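Ticket 2670 – Play kitchen set, paint on toy carrot and green plate
Status: open
Product: Skelska play kitchen, food and dishes
Opened by: Apinya Ruangrit
Assigned to: Pichit Prasertsri

Saturday, 9.15
Good morning. We have this set in our playroom for the small children. When I wiped the toys after closing, I found a thin orange mark on my cloth. I think it comes from the carrot, but I am not fully sure. I attach two pictures of the carrot.

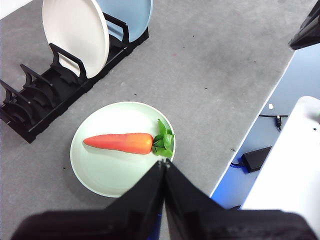
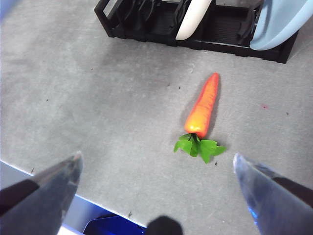 Can we wash the carrot together with the plates in the dishwasher, or will the colour come off more?

Please do not put the carrot in the dishwasher. The plates and the rack can go in on a short programme up to 70 degrees, but the food pieces must be washed by hand in lukewarm water with a little mild soap. Dry the leaves with a towel and leave them lying flat overnight – they bend if they dry standing up.

11.40, Pichit Prasertsri
I would like to know which cleaner was used on the cloth. Cleaners with alcohol can take a little colour from the orange part. Please also rub the carrot with a white paper towel, only water, and tell me the result.

14.05, Apinya Ruangrit
The cleaner was Pralen spray, it has alcohol inside. I did the test with water three times and the paper stayed white. I will change to soap for the food pieces.

14.30, Pichit Prasertsri
Thank you. I keep the ticket open until you have washed it with soap for one week. If the paper becomes orange, we send part number 926 as replacement.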